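Part-time Sewing Room Assistant – Dal Bello Alterations and Repairs

Hours: 20 per week, term time and holidays
Contract: permanent, after a trial period of 9 weeks
Start: February, or sooner if you are free
Reports to: Arturo Ferraro, workshop manager

Dal Bello is a small alterations and repairs business. We take up trousers, replace zips, reline coats, mend knitwear and alter wedding and bridesmaid dresses. Last year we finished 2,239 pieces of work. Most came in over the counter and the rest came from two shops, Timoda and Skesska, who send us their customers' alterations in weekly batches.

We are looking for someone to join the sewing room on a part-time basis. The post has come up because one of our machinists is moving to full-time bridal work and her general repairs need to be picked up by somebody else.

What you will be doing

Most of the job is plain sewing. You will shorten hems by hand and machine, change zips in jeans, skirts and jackets, patch linings, sew on buttons and press finished work before it goes back on the rail. You will also unpick a lot of seams. If you don't have the patience for unpicking you will not enjoy this job.

On two mornings a week you will cover the counter from 9.30 until 1. This means taking in garments, pinning customers who want something shortened or taken in, writing the ticket and giving a price from the list. You won't be asked to price anything that isn't on the list. Those go in the tray for Arturo.

The Timoda and Skesska batches have to be booked in on the day they arrive. Each garment gets a numbered ticket pinned to the inside, and the same number goes in the book. It is dull work but mistakes here cause the most trouble later on, and we will want to see that you can do it carefully. 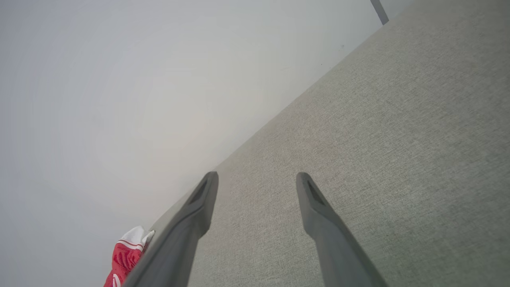

Everyone in the sewing room takes a turn at oiling and cleaning the machines at the end of the week, sweeping up, and going through the floor with the magnet for pins.

What we need from you

You should be able to use an industrial lockstitch machine without help. Experience on an overlocker is useful, but we can teach you. You should be able to do a neat blind hem by hand and put in a concealed zip. We don't ask for a college qualification. Several of our staff learned at home or in factories, and one came to us from upholstery.

You need to be comfortable speaking to customers, some of whom are in a hurry or worried about an expensive garment. You also need clear handwriting, as the tickets are still done on paper.

The workroom is on the first floor and there is no lift. There is a fair amount of sitting, and the coat season (October to January) involves carrying heavy armfuls up the stairs. If any of this would be difficult, please tell us when you apply and we will talk about what can be changed.

What we offer

Pay depends on experience and will be discussed at interview. You will be paid for your trial sewing session. Holiday is worked out in line with your hours. Staff can have their own garments altered free of charge and can use the machines after closing by arrangement – you will need to bring your own thread.

Extra hours are usually available from April to August, when the wedding work is at its busiest. They are optional.

How to apply

Write to Arturo Ferraro at the shop, or hand in a letter at the counter. Tell us what you have sewn, what machines you have used and which mornings you can work. One page is plenty. A CV is welcome but you don't have to send one.

Please don't send samples by post. If we invite you in, the visit will last 70 minutes. You will be asked to shorten a pair of lined trousers and replace a skirt zip on one of our machines, and after that there will be a short talk with Arturo and one of the machinists. Bring your own scissors if you prefer them.

We reply to everyone who applies, including people we are not able to see. If you applied last time and were not taken on, you are welcome to try again.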